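Melanano: A Novel
by Apinya Khunthong
Paperback | Fiction | Literary | Hilstead Editions

In stock. Ships in 2 to 5 working days.

When the salt company pulls out of Melanano, it leaves behind the pans, the pump house and a dormitory with thirty beds. Usa Yimyam is the last clerk on the payroll. Her job is to stay until the end of the dry season and close the accounts. Then her younger brother turns up on the supply truck with no luggage, and asks her not to write his name in the visitors' book.

Melanano is a slow, close novel about what people owe to a place that no longer needs them. It follows Usa over five months as she keeps two sets of records, one for the head office and one for herself. Readers of the author's short stories will recognize the dry humor and the long silences at dinner.
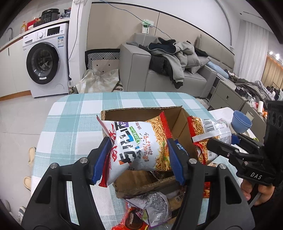
Vol. 2

Melanano is the second book in the Coast Ledger sequence. It can be read alone. The first book, The Weighing Room, is set 25 years earlier and follows Usa's mother through her first season at the works. A few of the older characters appear in both, and there is a family tree at the front of this edition for anyone who needs it.

About this edition

This is the first paperback printing. The text has been corrected from the hardcover, mainly in chapter 37, where two paragraphs had been set in the wrong order. The translator's note by In-ho Gil has been moved to the back of the book, as it gives away the fate of one character. Cover design is by Uchenna Ogunleye. The map of the salt works is new.

Product details

Format: Paperback with flaps
Original language: Thai
Translated by: In-ho Gil
Cover: Uchenna Ogunleye
Series: Coast Ledger, Volume 2
Extras: Map, family tree, translator's note, reading group questions
Also available as: Hardcover, e-book
Audiobook: Expected in December, read by Theerawat Kongkaew

From the book

"The pump had been off for a week before I noticed I was still raising my voice. At the table I asked my brother for the rice as if he were standing on the far side of the yard. He passed it to me. He had been shouting too."

What readers say

Took me a while to get going. the first forty pages are mostly inventory and I nearly gave up on it. Glad I kept on. By the time the brother starts fixing the boat I was reading at work under the desk.
Four stars

I read the first one last year and waited for this. It's quieter. Usa is harder to like than her mother was but I think that's on purpose, she doesn't tell you much. The chapter with the auditor is the best thing Khunthong has written. My only complaint is the ending, I turned the page expecting more and got the acknowledgments.
Five stars
Saeed Mirzaei

Well written but not for me. Too many pages on salt. My sister loved it.
Two stars

Good translation, reads smoothly. I can't compare with the Thai but there were no places where I stopped and thought a sentence sounded off. The print is a bit small in the letters between Usa and the head office.
Four stars
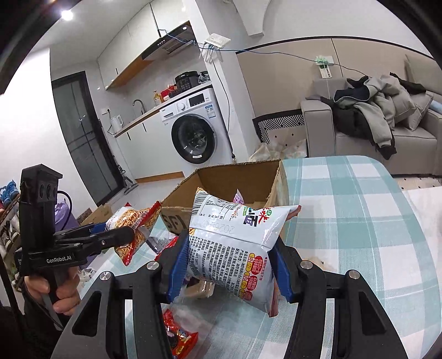
Do I need to read The Weighing Room first?
You can start with Melanano. The events of the first book that matter are explained in the opening chapters, though you will find out how the mother's story ends, so read them in order if that bothers you.

Is there a large print edition?
Not at present. The e-book allows the text size to be changed on most readers.

Does the paperback include the short story that came with the hardcover?
The story, "Two Cups of Brine," was printed only in the hardcover. It will be part of the author's next collection.

Is it suitable for younger readers?
The book was written for adults. There is one violent scene in the second half and some strong language. We would suggest it for ages 16 and up.

About the author

Apinya Khunthong worked as a bookkeeper before publishing her first collection of stories. The Weighing Room was her first novel. She is at work on the third and last book in the Coast Ledger sequence, which returns to the company's head office in the years after the closure.

About the translator

In-ho Gil translates fiction from Thai and Korean into English. Melanano is his second book with Khunthong.

Reading groups

Groups ordering five or more copies get the reading group price, which is applied in the basket. The questions at the back of the book can also be sent as a separate sheet on request. Please put the name of the group in the order notes.

Returns

Unread copies can be returned within 37 days. Copies with a printing fault (missing pages, pages bound upside down) will be replaced at any time. Send us the page numbers and we will post a new one. There's no need to return the faulty copy.

You may also like

The Weighing Room, Apinya Khunthong
Coast Ledger, Volume 1. Paperback, e-book

A House at Low Water, Theerawat Kongkaew
Stories. Paperback

Add to basket | Add to wish list | Email this page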